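Rundale Bench Safety Project
Progress report to the Lurnska Fund, 9/21/26
Prepared by Brokgate

Work in this period went mainly into the written rules for shared benches where two-handed robots handle small parts. The first draft went out in April. It was too long, and operators at the Rundale site were skipping the setup pages. We cut those pages down and moved the force limits into a table at the back.

Draft 2306 is now closed. Draft 2308 replaces it and is the one in use at Rundale. The main changes are in start positions, hand clearance, cable routing and the record kept for each run. Tasks under the rules are limited to parts of up to 400 grams. 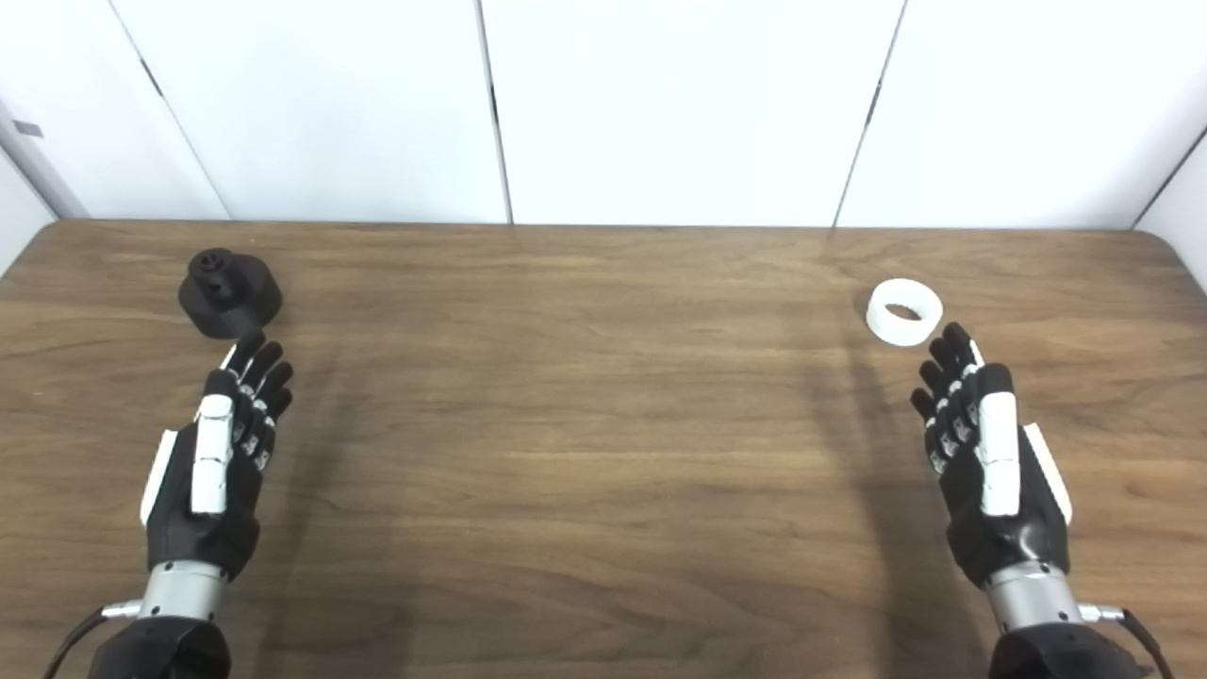
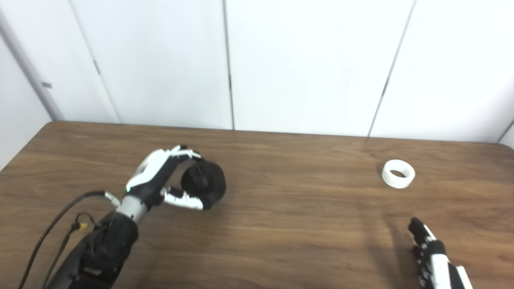 Bench work at Rundale, with the black part and the white ring on the table.

The start position rule took the most time to settle. The old wording asked for a "safe distance" between hands and parts, and each operator read that in a different way. The new wording says that both hands start clear of every part, with open table between them, and that only one hand may close on a part at a time. In the first picture both hands are short of the parts, with a wide stretch of bare wood between them. In the second the left hand has its fingers and thumb on either side of the black part, and the ring is well away from both hands. The rule also asks for an operator check before the second hand moves.

Cable routing is still open. Frimpong reviewed the section for us and asked for a fixed slack allowance at the wrist – we had only asked that cables not cross the work area. We agree with the comment but do not have a number yet. Trials on this will be run at Rundale with the arms at full reach.

The run record has been reduced to five fields: task, part, operator, stop events and rule version. Operators fill it in at the bench. Older records will be kept in their original form.

Spending is within the approved budget and we are not asking for changes. The next report will cover the cable trials, the revised stop button section and Frimpong's second review. We would like the Fund's comments on draft 2308 before that review starts.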